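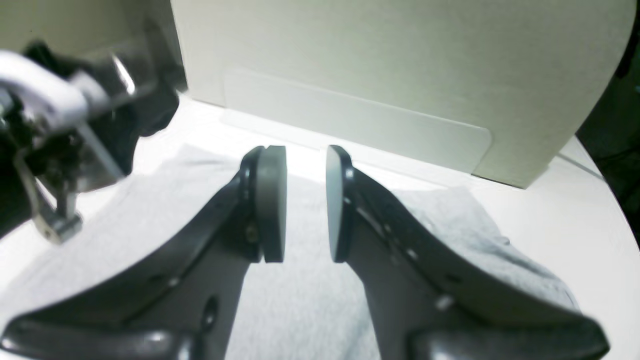

Speaker notes — Reading a water meter record for leaks
Esben Damgaard, February 19, 2022
Running time with questions: one session. Slides advance on the clicker, notes do not.

Slide 1. Title
Say who the talk is for: people who run small water systems and already have hourly readings but only use them for billing. No new hardware is assumed. Everything shown was done in a spreadsheet.

Slide 2. The system
Rultwood has 174 connections on a single pressure zone, fed from one storage tank. There is one district meter at the tank outlet and one meter at each property. The pipe is a mix of ages. The original drawings are incomplete on the east side, which matters on slide 7.

Slide 3. Minimum night flow
Define it before showing the plot. Minimum night flow is the lowest hourly inflow to the zone, normally between 2 and 4 a.m., when most customers are asleep and real use is small. What remains is leakage plus a little legitimate night use.
Point to the flat part of the curve. Do not talk about the evening peak, it takes the room off topic.

Slide 4. The numbers before repair
Night flow into the zone was 351 gallons per hour. The customer meters added up to 76 over the same hour. The difference is 275.
Pause here. Let people do the subtraction themselves.
Someone usually asks whether the difference is meter error. Small meters under-read at low flow, so part of it is. Bench tests on the meters we pulled did not come close to explaining the whole gap. 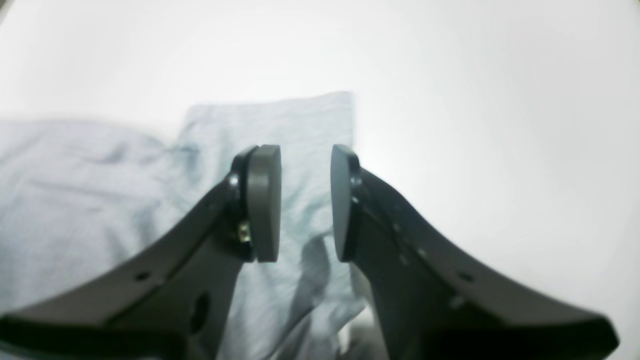
The second common question is pressure. Leakage rises with pressure, and pressure is highest at night when demand is low. A night figure multiplied by 24 will therefore overstate the daily loss. Use the correction on the handout, or state plainly that the daily number is an upper bound.

Slide 5. Separating steps from slopes
A step in night flow that appears between one night and the next is usually a burst or a valve left open. A slope over many weeks is usually joints and service connections getting worse. Both occur in this record. The step is in April and is easy to see once the weekly average is removed — the average hides it for six days.

Slide 6. Step testing
Explain the order. Close valves from the far end of the zone back toward the tank, one section at a time, and log inflow at each closure. Wait for the flow to settle before writing anything down. Tell customers in advance. Have someone stationed at the tank.
Our third closure produced the largest drop. The fifth produced none, which meant that the valve was not seating. We repeated that section after the valve was replaced.

Slide 7. East side
The Falik Road main was drawn as a dead end. It is looped. The test result made no sense until we found the cross connection, and two nights of data had to be thrown out. Recommend checking for loops with a pressure logger before step testing, particularly where drawings are old.

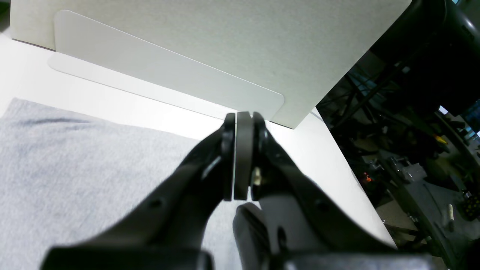 PART TWO: ALARMS AND REPORTING

Slide 8. Setting a threshold
We tried a fixed threshold of 300 gallons per hour. It never fired on small leaks, and it fired every time the school filled its boiler loop. The current rule compares each night with the median of the previous 14 and needs two nights in a row to trigger. Slower by a day, far fewer false calls.

Slide 9. Software
Data goes from the loggers into Volunel and out as a plain text file. Any package that exports hourly values will do. Check how it handles the clock change. Ours wrote the repeated hour twice under the same time stamp and the total came out wrong.

Slide 10. Open items
Night use by livestock waterers is still estimated. The Brynjólfsdóttir property has a private branch with no meter. Replacement of the tank outlet meter is on the list for next year's budget.
Take questions with slide 4 back on the screen.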